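Cell set-up guide, section 4: Checking the handle approach in simulation
By Kristýna Kollár, October
Print this page | Send by e-mail
11 shares | 4 comments

Do this section after the arm has been homed and before the door-opening program is loaded to the Nakitz cell. All of it is done in the simulator, using the wrist view. Allow a morning for a new panel model and less for one that has been used before.

Before you start

1. Load the cell file and the panel model. The current panel is number 279. Number 234 has the old handle position and must not be used with this program.
2. Set arm speed to the lowest step and leave it there until the end of the section.
3. Open the gripper fully from the tool menu. Do not drag the fingers open with the mouse - the linkage will follow, but the stored finger value will not change.
4. Switch the main window to the wrist view.

Note: the panel and the surface around it share one texture in this model. Find the panel by its edges. If you cannot make them out, turn up the edge setting and leave the colours alone, as the vision settings in section 6 depend on them.

Bringing the gripper to the handle

5. Move to the stored point APPROACH. Wait for the arm to stop.
6. Jog forward in small steps until the lower end of the handle goes out of sight behind the thin grey plate on top of the gripper. The top end, with its opening, must stay in view.
7. Check the fingers. There should be one on each side of the black centre body, and the tip of the right finger should point towards the handle. The right finger may run out of view at the side.
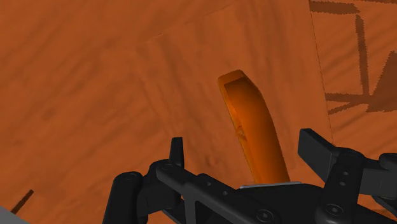
8. Save the position as PRE-GRASP. Overwrite the old point if asked.
9. Close the gripper one step at a time and watch the contact readout. Stop at the first contact on either finger.
10. If one finger touches well before the other, open fully, go back to step 5 and correct the sideways offset.

Caution: never correct the offset with the fingers closed on the handle. The simulator allows it. The real arm at Cedley will bend a finger link.

Note: shadows on the surface move when the lamp position is changed. Judge contact from the readout only.

When both fingers make contact together, save the point as GRASP and send the file to Malathi Kotian for release. Finger pad replacement is covered in section 7.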